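Section 3: Fitting the Metus under-sink water filter

Read this section through once before you start. Allow an hour for a first installation. The work can be done by one person with an adjustable spanner, a cross-head screwdriver, a bucket and an old towel.

Before you begin

Check that the isolating valve on the cold supply turns freely. If it is stiff or weeps at the spindle, have it replaced first. The filter must be fitted to the cold supply only.

CAUTION: Hot water will damage the cartridge seal and may cause a leak inside the cupboard. Trace the pipe by hand from the valve to the tap before you cut or disconnect anything.

3.1 Fixing the bracket

1. Empty the cupboard under the sink and lay the towel on the base.
2. Hold the bracket against the side wall of the cupboard with the arrow pointing up. Leave a clear hand's width below it so that the cartridge can be dropped out later.
3. Mark the two screw holes with a pencil.
4. Drill pilot holes. On thin cupboard walls, wrap tape round the drill bit as a depth stop.
5. Drive in the screws supplied. Do not overtighten.

Note: If the cupboard wall is too thin for the screws, fix a short length of timber to it and mount the bracket on that.

3.2 Connecting the hoses

1. Turn off the isolating valve and open the cold tap until the flow stops.
2. Place the bucket under the joint and undo the tap connector.
3. Fit the blue hose between the valve and the port marked IN.
4. Fit the white hose between the port marked OUT and the tap tail.
5. Tighten each nut by hand, then give it a quarter turn with the spanner.
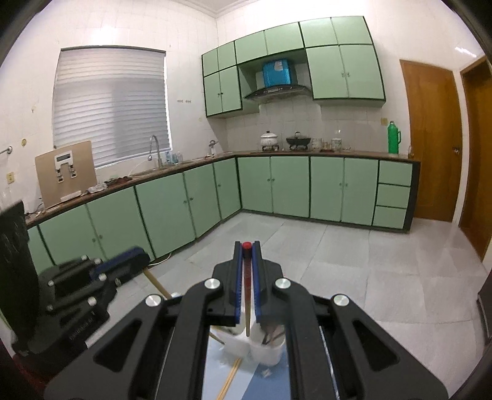 The hoses should hang in a loose curve with no kinks. If one is pulled tight, move the bracket; do not stretch the hose to reach. Extension hoses are sold separately as part 351 and come with their own washers. Do not reuse the washers from the old tap connector, even if they look sound.

3.3 Fitting the cartridge and flushing

1. Take the cartridge out of its wrapper and remove both end caps.
2. Wet the rubber ring with clean water. Do not use grease or washing-up liquid.
3. Push the cartridge up into the head and turn it to the right until it clicks.
4. Open the isolating valve slowly and check every joint for drips.
5. Run the cold tap for about 8 minutes and throw this water away.

The first water may look grey or cloudy. The grey colour is fine carbon dust and clears during flushing. Cloudiness is trapped air and may come back for a day or so.

CAUTION: Check the joints again after three hours and once more the next morning. If you find a drip, close the valve, dry the joint and refit the washer.

Write the month of fitting on the label supplied and stick it inside the cupboard door. Cartridge changes are covered in Section 4.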